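11/26/22

1/ Notes on moving the Kallness booking app from two native codebases to one shared one. The client runs holiday lets, 67 properties, with one app for guests and one for cleaners. Posting this in pieces between builds.

2/ Starting point: the iOS app was maintained and the Android app was not. Date handling had drifted between them. A booking made for the last night of September showed as 1 October on Android if the phone was set to a different time zone.

3/ Fix for that: stop sending timestamps for check-in and check-out. A stay is a pair of calendar dates and the server now sends plain date strings. Times of day go in a separate field with the property's own zone name.

4/ We counted 238 screens across both apps, including dialogs and empty states. After merging duplicates the design file had far fewer, and most of the remaining argument was over the calendar picker.

5/ The calendar picker is native on both platforms. We tried a shared one called Ameo, written in-house. It scrolled well on new phones and dropped frames on the cleaners' handsets, which are mostly old and cheap. It's now only used on the web.

6/ Offline mode. Cleaners often have no signal inside the buildings. Each job is stored locally with a queue of changes, and the queue is replayed in order on reconnect. If the server has a newer version of a job, the cleaner sees both and picks one. No automatic merging.
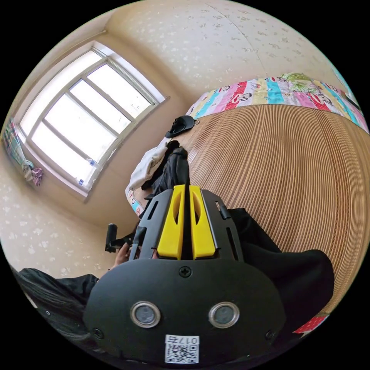 7/ Replay had one bad bug. A retry after a timeout could mark the same job finished twice, and the second call triggered a second invoice line. Every queued change now carries its own ID and the server ignores repeats.

8/ Server side is a small service called Flirnholm. The old API stays up beside it until traffic from old app versions falls below a level agreed with the client. Forced update prompts are off by default.

9/ Release plan: cleaners' app first, 24 testers, 60 days, then guests. Crash reports are grouped by app version and by handset model. Grouping by OS version alone hid the memory problem on the older handsets.

10/ Still open: push notifications on Android when battery saver is on, and right-to-left layout in the price breakdown. Alva, the guest app, won't go out until the second one is closed.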